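Brornach Open Day: The Two-Arm Cell on Screen

Posted 3rd August

We opened the Brornach site to visitors again this summer, and the automation room was the busiest stop of the day. This page is for people who came and asked for the pictures, and for people who signed up and could not make it.

The open day had 203 visitors over the two sessions. Groups were kept to 20 at a time because the demonstration room is small and there is only one big screen. If you waited in the hallway for your turn, thank you for being patient. We will use the larger room next time.

What we showed

The demonstration was run in simulation. Vaughan, the building across the yard, is where the real benches are, and those were in use for customer work. The simulated cell has two robot arms, one table, and a pair of places on a board for lab plates and similar parts. The software that runs it is called Farilik. It was written here and has been in daily use for 7 years.

Each session started with a short talk, then the demonstration, then questions. Visitors could ask for the view to be changed at any point, and many did. Most people wanted to get as near to the gripper fingers as they could. A few of the younger visitors wanted to look at the ceiling.

The task itself is simple to explain. A flat plate has to be handled between a tray and a fixture without being tipped or knocked. People do this by hand all day in a lab and hardly think about it. For an arm, the approach matters a great deal. The fingers have to come down on both sides with enough room, and the height has to be right before they close.

We were asked why anybody would simulate this at all. The main reason is time. We ran the plate task 3000 times in Farilik before the open day, with small changes to where things sat on the table. Doing that on a real bench would have taken it away from other work for weeks. A crash on screen also costs nothing, and we had plenty of them in the early runs.

Notes on the parts

The fixture and tray models were drawn by Praltetti, who also make the real ones for us. They sent over the same drawings they use in their own shop, so the sizes match. The arms, the table and the room were put together here. The room is plain on purpose, with a few things on the walls so that a viewer can tell which way they are facing.

Pictures from the demonstration

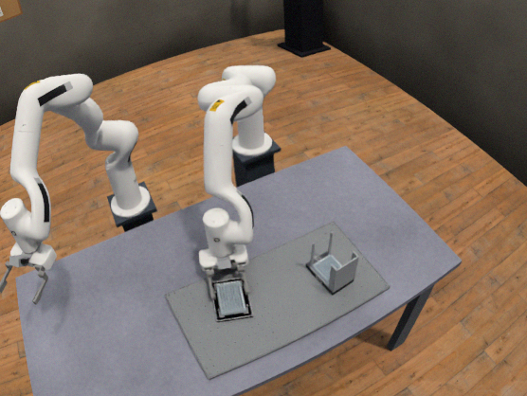 Gripper fingers on either side of the pale blue piece in the left tray. The other arm has its gripper open and empty. 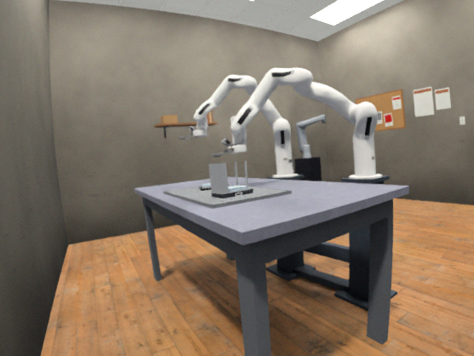 Both arms from lower down, with the cork board and the ceiling light in view.
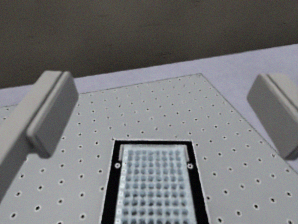

Close view of the well plate in its black holder, with a finger to each side and a wide gap between them.
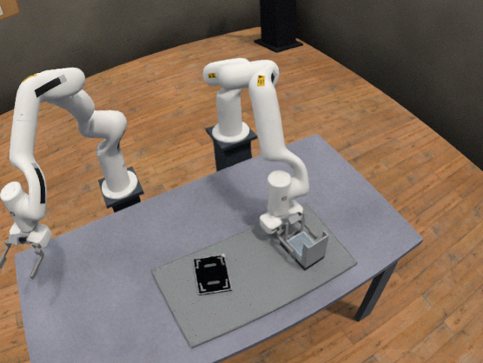 One gripper at the back end of the open container. The black plate with the corner marks is on the left half of the mat.

Questions we were asked more than once

Can the two arms run into each other? Yes, if they are told to. Farilik checks the paths before a move starts and stops if they come too close. The check can be switched off, and in the afternoon session we did that to show what happens.

Does a good result on screen mean it will work on the bench? Not always. Friction and small errors in position are the usual trouble. We treat the simulation as a first pass and then spend time on the real bench fixing what it missed.

How long does it take to learn? New staff spend their first week with the simulated cell only. After that they go to Vaughan and work beside somebody with more experience.

Is the software for sale? No. We use it for our own projects and for work with partners.

Next open day

The next one will be in November. It will include the real benches at Vaughan as well as the screen demonstration, so please allow extra time for the walk across the yard and for signing in at both doors. Flat closed shoes are required on the bench side. Children are welcome at the screen demonstration but have to stay behind the line at Vaughan.

Sign-up will open on the visitor page of this site. School groups should use the separate form, as we book those first. Parking is in the lower lot, and the gate on the road side will be open from the start of the morning session.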